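4 Lagerplatz einrichten und Bestand erfassen

Dieses Kapitel setzt voraus, dass die Bestandsverwaltung Drendow bereits installiert ist und Sie sich mit dem Werkstattkonto anmelden können. Der Hersteller verspricht eine Einrichtung in wenigen Minuten. Planen Sie lieber einen Vormittag ein, vor allem wenn Sie Daten aus einer alten Tabelle übernehmen.

4.1 Lagerplätze anlegen

1. Öffnen Sie im Menü "Stammdaten" den Punkt "Lagerplätze".
2. Klicken Sie auf "Neu" und vergeben Sie eine Nummer. Zulässig sind die Werte 1 bis 1000.
3. Wählen Sie den Behältertyp. Die Voreinstellung "Universal" klingt praktisch, lässt sich später aber nicht mehr in "Geteilt" ändern.
4. Speichern Sie. Erscheint keine Bestätigung, laden Sie die Liste neu, bevor Sie den Platz ein zweites Mal anlegen.

Hinweis: Die automatische Nummernvergabe füllt Lücken auf. Wer den Platz 691 löscht, bekommt beim nächsten Anlegen wieder die 691, samt alter Buchungshistorie. Ob das so gewollt ist, geht aus den Versionshinweisen nicht hervor. Wir vergeben die Nummern von Hand.

4.2 Geteilte Behälter

Ein Behälter mit Trennwand zählt im Programm als ein Lagerplatz mit zwei Fächern. Legen Sie also keine zwei Plätze an, auch wenn der Assistent genau das vorschlägt. Das hintere Fach erhält den Zusatz H, das vordere den Zusatz V. Leere Fächer werden mit Bestand null geführt und nicht weggelassen.
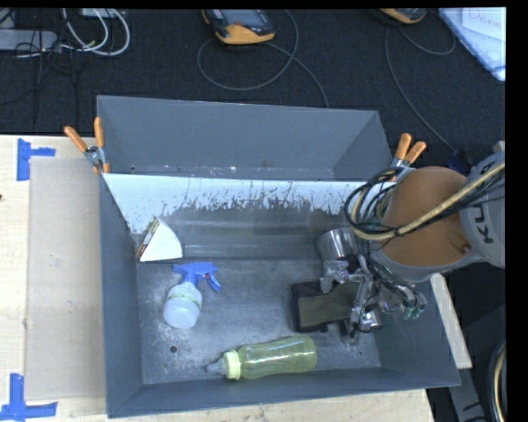 Lesezeit: 2 Minuten

Für die Fachgröße verlangt die Maske Innenmaße in Millimetern. Messen Sie am Boden. Bei schrägen Wänden ist der Behälter oben weiter, und das Programm rechnet mit dem eingegebenen Wert stur bis zur Oberkante. Die angezeigte "Restkapazität" ist deshalb bestenfalls ein Anhaltspunkt -- bestellen Sie nie allein danach.

Vorsicht: Wird die Trennwand versetzt, müssen beide Fächer neu vermessen werden. Eine Warnung gibt das Programm nicht aus.

4.3 Erste Zählung

1. Sperren Sie den Lagerplatz über "Buchungen anhalten".
2. Zählen Sie jedes Fach einzeln und tragen Sie die Menge ein.
3. Geben Sie den Platz wieder frei. Nach einem Absturz bleibt die Sperre bestehen und muss unter "Dienste" aufgehoben werden.

Bricht der Abgleich mit Meldung 931 ab, empfiehlt die Onlinehilfe eine Neuinstallation. Davon raten wir ab. Mei-kuen Liu aus der Werkstatt Ilorholm hat den Fehler bisher jedes Mal beseitigt, indem sie die Zähldatei schloss und den Abgleich erneut startete -- eine Erklärung dafür haben wir vom Support trotz Nachfrage im Januar nicht erhalten.

Der Export nach Sketholm ist in Kapitel 5 beschrieben. Aktivieren Sie ihn erst, wenn die erste Zählung vollständig abgeschlossen ist.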